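22 Oct 2025

Second walk-through of the welding and ag shop at the district's new training wing. Occupancy is approved for the classrooms, still open for the shop. The holdup is make-up air: Drirkon set the unit in June, but the balancing report shows airflow at the booths under spec. 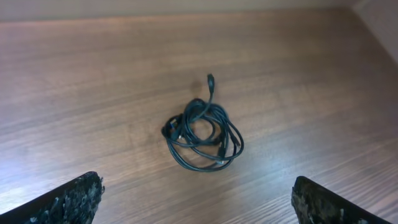 Tokarz has the electrical. Of the 8 booths, two trip their breakers under load. Their foreman blames the feed, I suspect the breakers. Asked for the panel schedule again and got last year's revision.

Enrollment for second semester stands at 20 in intro welding. Urszula Pawlak wants to split them into two sections if the second instructor clears licensing. I would not print the timetable yet.
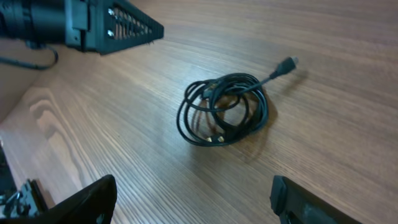 Flooring in the business rooms is finished, 1,140 square feet. Peltik left the moisture readings with the office and they are within limits. Door hardware on the north side is wrong — passage sets where the drawings call for classroom locks. Added to the punch list.
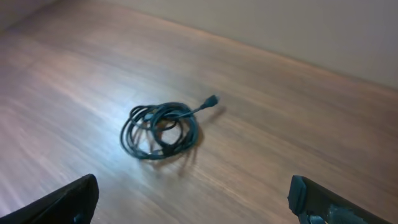

Can classes start in the business rooms before the shop is signed off? The two spaces are permitted separately, so the business side can open on its own.

Wrote that up for Unnur Lund, who takes it to the board.

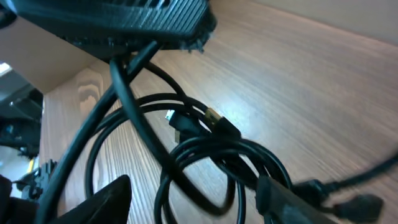
Lesix quoted the replacement locks with a lead time that runs past the semester start. Temporary cylinders will do until then. Rebalance of the air unit comes next, then the breaker test with every booth running. Need to bring my own clamp meter.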